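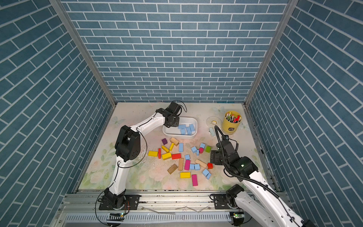
Cukholm Play Room, Table and Block Bin Checklist
Date: July 15, 2020
Last full check: May

1. Tabletop surface: PASS WITH COMMENT
Rose and butterfly print still in place. Scuffs across the surface. Wipe down with mild soap, no abrasive pads.

2. Debris on table: ACTION
Small bits scattered over the top. Brush off before next use and empty the dustpan into the covered can.

3. Block bin (white plastic): PASS
Keep it on the table, not on the floor.

4. Blocks in bin: PASS
5 light blue. Wash with the next Nolier order. Any block with a chipped corner gets thrown out.

5. Wall panels, blue brick pattern: PASS WITH COMMENT
Back and both sides covered. Press along the seams by hand at each check. If a corner lifts, use the Harju paste, no staples.

6. Corner posts: PASS
Aluminum, left and right. Retighten at next full check.

7. Front rail: PASS
Clean out the slots with a dry brush. Crumbs collect in there.

Open items: 2
Return form to the Bosell office, tray 900.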